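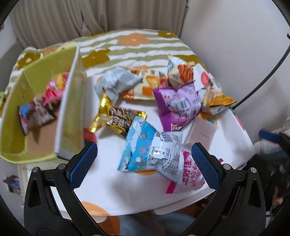

Slide 1. Mixed snack bags and an open green box on the sorting table, hand-held gripper in use.

Good morning. I speak for the Zeltbridge packing group. My subject is what automation changes for the people who sort and pack by hand.

Under the plan approved in January, 4 packers moved to demonstration work. They handle goods with grippers, and their movements are recorded to train the packing arms. The target is 3000 recorded picks. Pay grades are unchanged. Breaks were extended after Sharada Thevar reported wrist strain.

(Pause. Next slide.)

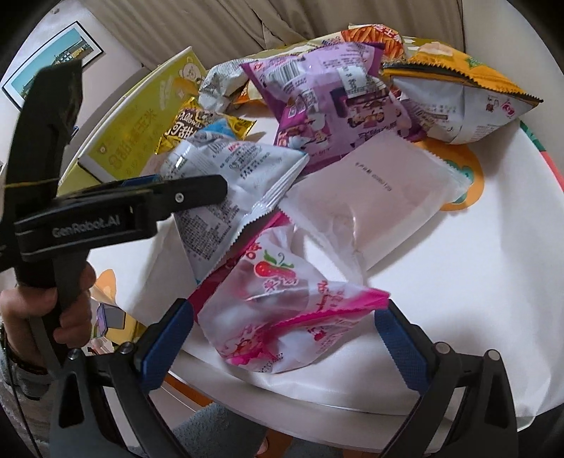

Slide 2. Two grippers at a round table of packaged snacks.

Soft, crumpled bags remain the hardest items. Experienced staff judge them by touch, and their advice is now part of the written procedure.

Questions on shift rosters go to Santosh Uniyal by 29th June.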